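Textile Care and Household Linen
Handout 6: Sorting and folding mixed bedding

6.1 Scope

These notes cover the handling of printed quilted covers together with smaller textured pieces such as towels and cloths. Washing temperatures were dealt with in Handout 5 and are not repeated. Bring the handout to the practical in the Ellitz room; the folding tables are set at 94 cm.

6.2 Terms

Ground: the main colour area of a printed cover.
Border: a continuous band of a different colour or pattern, normally parallel to an edge.
Motif: a single repeated unit of the print.
Relief: surface texture produced by quilting, ribbing or crinkling, as distinct from printed pattern.

6.3 Reading a cover before folding

Find the border first. It gives the direction of the edge even when the cover is bunched up and no corner can be found. On a floral cover the motifs often vary in size, and a group of large motifs is a useful second marker. Relief is less reliable, as fine ribbing shifts with the filling when the cover is heaped.

A pink quilted cover with a lavender-blue border is used as the worked case. The row of small roses runs along the side of the band that meets the pink ground, so the inner side of the border can be identified by sight. A white crinkled piece lies over part of the band, and a small piece of bright red fabric shows beside it. 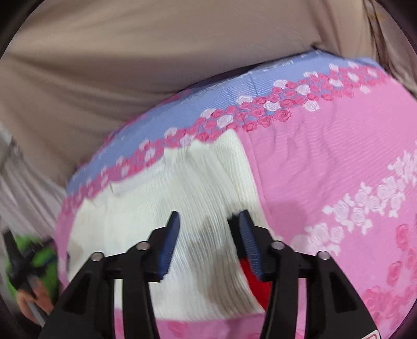 6.4 Order of work

1. Lift off small pieces before moving the cover. Strong colours go to a separate pile from whites.
2. Lay crinkled fabric flat without stretching it across the ridges. Do not press the relief out.
3. Trace the border by hand to the nearest corner, then to the next.
4. Fold the cover in half with the border edges together, then in half again.
5. Record the piece on the Leitner sheet under ground colour, border and relief.

6.5 Exercise

Sort and fold one mixed heap from shelf 3. Enter the order in which pieces were removed and the marker used to find the first corner. Sheets are due by the end of December.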